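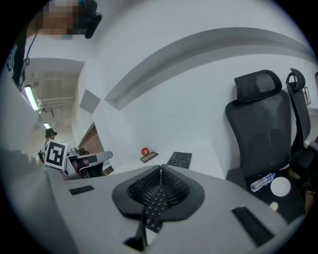
4.3 Loss of tracking during calibration

Of the 113 sessions recorded with the hand-held grippers, 20 were rejected because the position of the tool could not be recovered for part of the recording. We describe the fault in some detail, as it went unnoticed for most of February and affected both rooms used by the Besa project.

Each session begins with a calibration step. One operator holds a square marker board in front of the chest while a second operator, also wearing a headset, turns a gripper toward it. Figure 4 was recorded by the camera on one such tool. The board is in view at left, but the near part of the image is filled by the gray housing, the black fingertip pad and a blurred finger. The room offers large areas of plain white wall, and the tracking software (Drundeo) found few stable points on these surfaces.

In the rejected sessions the software accepted the first view of the board and then lost it when the tool was turned. It did not report an error. Instead, it continued from its last estimate, and the recorded path drifted away from the true one — by 40 mm in the worst case — before the board was found again. The jump that followed was smoothed by a later filter, so the final path looked normal on inspection.

The fault came to light when Edem Issahaku replayed a session on the Wumbei arm. The arm closed its fingers below the height of the desk and pressed into the surface until the force limit stopped it. There were no injuries, and damage was limited to one fingertip pad. Replay at full speed was suspended the same afternoon.

Two changes were made. The software now rejects any calibration in which the board is lost for more than 10 consecutive images, and the smoothing filter no longer runs across a gap. Aba Mahama repeated the calibration tests in both rooms with these settings, and every loss of the board was reported to the operator. Slow drift with the board in full view remains possible, and the present check does not detect it.

Figure 4. View from a hand-held gripper, with the marker board held up by an operator in the background at left.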